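From: Trandidholm Parish History List
Date: Dec 29, 2019
Subject: Re: The bishop's visit and the bell question

Replying to the message of last week, which I quote in part so that people who joined recently can follow.

> I have been reading the parish book for the years when the old
> church was still in use, and I can't make the dates agree. The
> book says the bishop came to bless the new bell, but the foundry
> bill is dated four months after his visit. Did he bless a bell
> that had not been cast yet? Or did he come twice?
>
> Also, does anyone know how many people were there? My
> grandmother always said the whole valley came, but she said that
> about most things.
>
> One more small matter. The book mentions a hymn sung "in the
> Pinda manner." I have no idea what that means.

I can help with the first question and partly with the second. On the third I have something, but not much.

The bishop came once. I went through the diocesan visit lists a few years ago when I was working on the school history, and there is one entry for Trandidholm in that whole stretch, in December, with one overnight stay. He arrived from Flotau by sleigh in the afternoon, confirmed the children the next morning, and left after the meal. If he had come back the following year, it would be on the list, because the parish had to pay for his horses and the clerk wrote down every payment.

What he blessed, I think, was the old bell, after it had been rehung. The tower was repaired that fall. The carpenter's account is in the same box as the foundry bill, and it lists new beams, a new yoke, and two days of labor "for setting the bell back." So there was a bell in the tower when the bishop came, and it had just been put back up. The foundry bill is for the second, smaller bell, the one that is now in the chapel by the cemetery. Whoever wrote up the parish book did it later, from memory or from other people's memory, and ran the two together. The handwriting in that part of the book is the same for eleven years in a row with no change of ink, so I don't believe it was written year by year.

There is one weak point in this. The foundry bill gives a weight of 258 pounds, and I have never seen the chapel bell weighed. It looks right to me for that size, but I am no judge of bells. If anyone has been up there with a tape measure, the width at the mouth and the height to the shoulder would be enough for someone who knows the tables.

As for the crowd, the clerk's account has bread bought for 100 persons and ale for the same number. That was for the meal, and the meal was not for everybody. It would have been the confirmed children, their parents, the singers, and the men who had worked on the tower. People who only came to the service would have gone home or eaten what they brought. The old church could not seat the whole valley in any case. The pew list from before the tower work has places for fewer people than the present building, and the gallery was closed that winter on account of the scaffolding. I suspect a good number stood outside. Your grandmother may have been right in her way, if you count those.

The account also shows that the parish borrowed 10 benches from the Ertürk mill. The mill family were not members of the parish but they lent benches, carts, and once a stove, and they seem never to have charged for any of it. The benches went back with one broken leg, which the parish paid to have fixed. I mention it because somebody on this list asked in the spring about dealings between the parish and the mill, and there is more of this in the accounts than I expected. It would make a decent short article if someone has the time. I don't.

Now the hymn. Pinda is the farm on the north side, above the bend in the river, where the traveling schoolmaster boarded for several winters. He taught singing there in the evenings, and he had people sing the psalms slowly, one line at a time, with a leader giving out the line first. That was already old-fashioned. The next schoolmaster didn't like it and said so in his reports to the school board, where he complains that the people from "up at Pinda" drag the tune behind the rest. So my guess is that "in the Pinda manner" means lined out by a leader — and that it was done for the bishop either because the singers from that side were the strongest, or because the organ wasn't working. The organ was often not working.

I have not found which hymn it was. The parish book leaves a blank there, as if the writer meant to look it up.

Some practical points while I am writing.

The box with the tower accounts is at the county archive, not at the parish office. It was moved four years ago. The finding aid online still gives the old location, so ask at the desk and give them the parish name and the word "tower." You can photograph the pages yourself without a flash. Copies made by the staff take a long time at this season.

The diocesan visit lists are on film. The reel for those years has been spliced and a few pages are out of order, so check the page before and the page after if you don't find what you are looking for. I lost an afternoon to that.

If anyone is thinking of correcting the parish book, please don't write in it. We had that happen with the burial register, in ballpoint. Put a separate sheet in the folder with your name, the date, and your source.

I will be away until the second week of the new year and won't see mail from the list before then. Scans of the carpenter's account and the foundry bill can wait until I am back, unless someone else has them at hand and wants to send them around.

Greetings for the end of the year to all on the list.
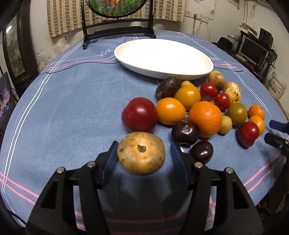 Fruit on the blue-grey tablecloth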